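# Why I Gave Up on the Perfect Sourdough Schedule (speaker notes)

Mic check, water, slow down. You always talk too fast in the first bit.

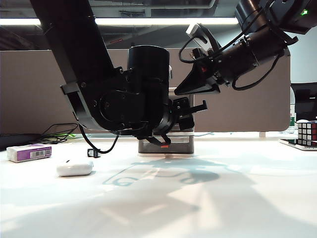
## Opening (keep it short)

Hi everybody, thanks for coming out! My name's Alfie Birkett, I bake bread at home, and I have been wrong about bread for most of my adult life. Pause here. Somebody usually laughs.

I started baking because my neighbor Hacer Toprak left a jar of starter on my porch with a sticky note that said "feed me." No instructions. I fed it whatever flour I had, which was pancake mix (don't do that), and it went gray and smelled like nail polish. She gave me a second jar. She did not put a note on that one.

Ask for a show of hands: who has killed a starter? Keep your own hand up the whole time.

## The spreadsheet years

So I got serious. I made a spreadsheet with a row for every loaf, and I had feeding times, room temperature, what flour, how long on the counter, how long in the fridge. I set alarms. I left a birthday dinner early to do a stretch and fold, and my brother-in-law still brings it up.

The loaves were okay! I want to be fair to the spreadsheet. But they came out different every time, and I kept thinking the next column would fix it.

What I was missing is pretty simple. The clock doesn't know how warm your kitchen is. In November my kitchen sits in the low sixties and the dough takes its sweet time. In the summer the same dough on the same schedule turns into soup while I'm mowing the lawn.

(If they look lost, do the butter comparison: a stick of butter left out in winter versus July. Everybody gets that one.)

## What to look at instead

Okay, this is the part people write down, so go slow.

- **Size.** Put the dough in something with straight sides and stick a rubber band at the starting line. I stop when it's up by half or a little more. A lot of recipes say double, and for me double is too late.
- **Edges.** The top should dome a bit where it meets the bowl. If it's flat or sinking in the middle, get it shaped and into the fridge.
- **Jiggle.** Give the bowl a shake. You want it to wobble like gelatin dessert. Do the wobble with your hands here, it helps.
- **Bubbles.** A few big ones on top, plenty along the sides.

You can still use a timer. I use one so I remember to go look. The loaf in my handout takes 325 grams of water, and I mix it after breakfast and bake it the next morning, but I've stopped writing down the hour for anything in between.

## The Flivberg story

Don't skip this one even if you're running late.

I took a weekend class out in Flivberg with a baker named Hüsnü Polat. There were 11 of us and I was the only one who brought a clipboard. Every time I asked him how long something should take, he walked over, poked the dough, and said "more" or "enough." That was the whole lesson. I drove home pretty annoyed – I'd paid real money for two words.

Then I baked that week and poked everything. With a floured finger, you press in and watch. If it springs right back, more. If it comes back slowly and leaves a little dent, enough. Best loaf I'd made up to then, and I forgot to put it in the spreadsheet.

## Mistakes I still make

- Too much flour on the bench. I panic when it sticks. A wet hand and a bench scraper work better.
- Cutting it hot. I know. I give it 25 minutes and then I go in anyway, and the middle is gummy, and I eat it.
- Scoring like I'm afraid of it. One fast cut, blade at a low angle. If you hesitate, it drags.
- Forgetting to save some starter before mixing. I've done this 2 times. Hacer has been very nice about it.

## Questions

Ones that always come up:

**Whole wheat?** Sure, start by swapping in a small scoop and add a splash more water. It moves faster, so check sooner.

**Do I need a Dutch oven?** It helps a lot. A heavy pot with a lid that can take the heat is fine, just check the knob.

**Fridge starter?** Yes, mine lives there. Feed it the night before you bake, and again in the morning if it looks sleepy.

Handouts are by the door, jars of starter are in the cooler – take one, and please keep it away from the pancake mix.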